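Plillora Small Furniture: Your Questions, Answered

Last updated March 20, 2004

Hello, and thank you for stopping by! We get a good deal of mail about our little one-drawer cabinets, and since many of the letters ask the same things, Ívar Norðdahl and the rest of us in the shop sat down one slow afternoon with a pot of coffee and wrote out the answers. If yours isn't among them, the address is on your packing slip and we do write back, though it can take us a few days.

What exactly is the Riedl?

The Riedl is our small bedside cabinet, white all over, with a single drawer under a thick top. We started making it for people with narrow bedrooms who had been getting by with a chair or a stack of books next to the bed, and it has since wandered off into hallways, sewing rooms and at least one boat. The Civex is its taller cousin with two drawers. Nearly everything on this page applies to both, and where it doesn't we'll say so.

Does it come assembled?

The cabinet does. The drawer travels separately, wrapped in paper, with its screws in a small envelope taped underneath. We used to ship the drawer in place, but a long truck ride is hard on a drawer that has nothing to do but slide back and forth, and we had too many arrive with bruised fronts.

What tools will I need?

A Phillips screwdriver, the ordinary hand kind. Please leave the power driver in the garage. It is very easy to run a small screw right through its hole and out of its grip, and then you have a repair on your hands before you've put away so much as a pair of reading glasses. A bit of candle wax is nice to have, too.

Where should I work on it?

A table, if you have one that will take it, with something soft thrown over the top. An old bedsheet or a tablecloth you don't care for anymore will do very well. White paint shows every scuff, and so many of the scuffs we hear about came from a bare floor or a grain of grit on the bench. Shake the cloth out first! It doesn't need to lie perfectly flat, and you don't need to iron it (someone did write to ask).

My drawer sticks. What should I do?

Start by taking everything out of it, even if it doesn't seem full. Then pull it open a good way and look along the side. If it sits crooked in the opening, one side is probably riding higher than the other, and the next answer is for you. If it looks straight but drags, rub a little candle wax along the rail, open and close it a few times, and wipe off whatever crumbs of wax are left. Damp weather plays a part as well. We hear about sticking drawers mostly in May, when people open their windows for the first time, and many of those drawers sort themselves out after a couple of dry weeks.

How do I tighten the side rails?

Open the drawer far enough that you can get at the screws. Turn each one gently until it stops, then leave it alone. Do both sides even if only one seems loose, and close the drawer between sides to see how it's running. If a screw just spins and never gets tight, take it out, tuck a wooden toothpick with a dab of white glue into the hole, snap it off level, and put the screw back the next day.

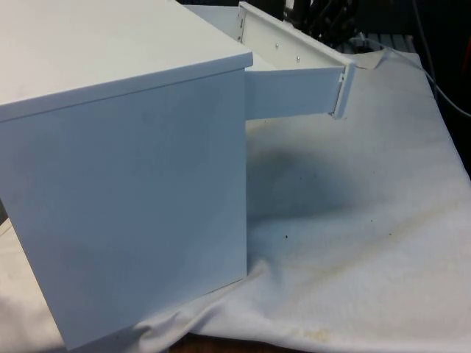 Drawer pulled out, with two screw heads showing along the side rail.

How much can I keep in the drawer?

The Riedl's drawer is meant for 20 pounds, spread out. That's more than it sounds like if you're thinking of handkerchiefs and a flashlight, and less than it sounds like if you're thinking of hardcover books. Please don't lean on an open drawer, and please don't let the children use one as a step. The top is sturdier and will hold 50 pounds, so a lamp, a clock, a glass of water and a sleeping cat are all fine.

How do I clean it?

A soft cloth, warm water and a drop of dish soap, then a dry cloth right after. The finish is matte and it does pick up smudges on the sides, mostly from hands when it gets moved. Don't reach for anything gritty, or you'll end up with a shiny patch that bothers you more than the smudge did. For a stubborn mark we like Gosex paste, which we sell in the little tins. Put it on with one finger, wait a minute, and wipe it away.

Can I paint it another color?

Of course, it's your cabinet! Take the drawer out first and keep paint off the rails and out of the groove behind the drawer front. Even one coat in there can be enough to make things bind. Sand lightly, prime, and give it more drying time than the can suggests.

Do you sell spare parts?

Yes, we keep rails, screws and drawer fronts on the shelf for every Riedl and Civex we've made. A pair of rails with screws is $19, postage included. Tell us the number penciled on the underside of the top, if you can find it (ours run up past 600 now), so that we can match the set to your cabinet. If the pencil has rubbed off, measure the drawer from front to back and send us that.

May I return it?

Within 50 days, yes, as long as it hasn't been painted. Keep the box if you possibly can. We know they're a nuisance to store, but finding another that fits is much worse. Write to us before you ship it and we'll send you a label along with a note on how to wrap the drawer.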